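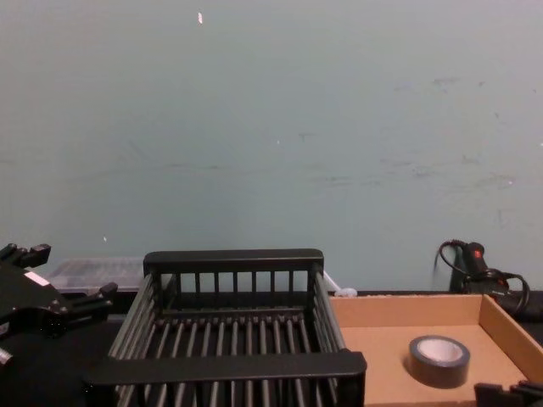 Day one of the Great Utility Shelf Reckoning. I told Amber Vanhove I'd have the whole thing sorted by lunch. She asked which month.

2/ Background for new arrivals: I live in a place with one closet, and the closet is where tape goes to retire. Packing tape, duct tape, electrical tape, a painter's tape so old it has bonded with itself and become a puck.

3/ The system until now was that whoever used the tape put it "back." Back covered the closet, the windowsill, the car and, for most of March, the bread drawer.

4/ I looked into proper storage. Kostum sells a tape caddy with a little walnut base. It holds four rolls and costs more than my shoes. I closed the tab and went to look at what I already own, the way my grandmother would have wanted.

5/ What I already own is a dish rack that got fired from the kitchen after I bought one that drains into the sink like a grownup's. It has been between jobs ever since.

6/ Ans Michiels, who has opinions, replied to my last thread to say a dish rack is for dishes. Ans keeps her potatoes in a hatbox. I'm not taking questions from Ans.
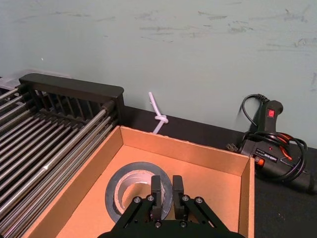
7/ Sorting rules, as agreed with myself at 7 a.m. over bad coffee. Tape gets its own territory. Tools stay out of it. Anything with a cord gets a separate conversation, so the drill sits over on the right and can wait its turn. The duct tape has a cardboard box with low sides, and I've grown fond of that box. You can see what's in it without digging, which puts it ahead of every bin I ever paid for.

8/ Also on the table: a white knotted rope toy. I have no category for this. It's not tape and it's not a tool. Mesfin Tekleab suggests "morale." Fine. Morale it is.

9/ A word about lidded containers. I own a stack of them from Losto and they've taught me one thing, that a lid is a promise never to look inside again. I opened one last week. Batteries, birthday candles, a key. The key fits nothing. I've tried it on things that don't have locks.

10/ Several of you asked whether I've tried the Jilix app, where you photograph everything you own and it tells you where it is. I did try it. I now have 311 photos of my own belongings on my phone and still couldn't find the scissors.

11/ (The scissors were under the phone.)

12/ Sombat Panyasiri wants to know why a person needs this much tape. Sombat has clearly never mailed a lamp. I mailed a lamp in June. It took most of a roll and it arrived as two lamps.

13/ OK, back to the rack. The trick, if you can call it that, is lying the roll flat on the rods. I'd been picturing them all standing up between the slots like dinner plates, very elegant, very magazine. Wide tape doesn't care for that. It wants to lie down. Same.
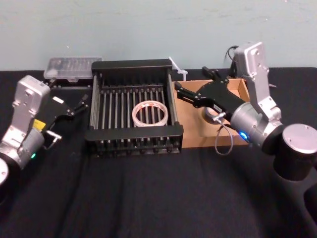 Clear tape, reporting to its new position in the dish rack.

14/ Please note the cloth under everything. I'm told a dark surface makes it easier to see what you're sorting. I'm also told it shows every crumb. Both of these came from Fenna Hoekstra in the same message.

15/ Fenna has also asked me to mention her family's shop, Hoekstra, where you can get a plain wire basket for things like this. There, mentioned. She says they have 400 of them in the back. Somebody please go buy one so she stops texting me.

16/ Things still without a home: the puck of painter's tape, 25 feet of string in a knot I respect too much to undo, and the key.

17/ Amber just called to ask if I'm done. I said I'm in the refining stage. She said she needs to borrow the packing tape.

18/ It's in the car. Back in a minute.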